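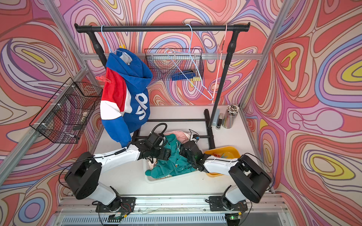
**Figure 6.** Two white-and-black robot arms in a compact workcell with patterned walls.

### 4.2 What the young kickers told us about distance

We went into the camp portion of the study expecting the kickers to talk mostly about leg strength, and at first they did, sometimes at great length and with a good deal of pride (we enjoyed those talks very much, and the full notes run to nearly 800 pages). But once the players had settled in and started to trust the person holding the clipboard, the talk drifted over and over to the plant foot, and to how hard it is to keep it in the same spot when you are tired and your coach is watching.

Of the 225 kickers and punters who signed up at the Gorbridge and Fukach camps, 155 finished both the morning and the afternoon session and filled out the full survey. The rest left early or skipped a page, and we have kept them out of the counts below, though their comments still shaped our thinking in ways that are hard to put in a table. Players at Gorbridge kicked on grass and players at Fukach kicked on turf, so we are careful not to lean too heavily on any side-by-side reading of the two.

The question that drew the longest answers was a simple one: "When you miss, what do you change on the next kick?" Younger players tended to say they swung harder. Older players, and above all those who had been to an earlier camp, said they slowed down their steps or took a breath before the snap. One high school junior wrote that he changes nothing at all and just picks a smaller target — a reply that Sakda Yensuk, who read the surveys with us, copied onto the board in our office, where it stayed through March.

We scored each answer twice using the Platora coding sheet, with a second reader who had not been at either camp. Where the two scores did not match, the readers sat down together and talked it over until they did. The Sukprasert punting group was scored the same way, but those players answered a shorter form with no question about misses, and their results are taken up in Section 4.3.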